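The Bolis workshop opened its doors in February, and 39 members came to see the gripper arm at work. Staff from Paltetti ran it in two sessions, with 14 places at the bench for each and standing room behind.
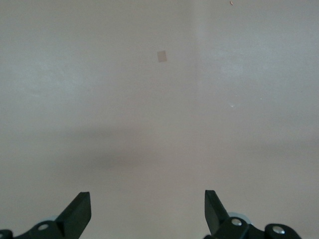

One member wrote afterward that the talk on setting the fingers was worth the drive, but that 16 minutes was too short for it. The slides are at the front desk. Owino hosts the next visit.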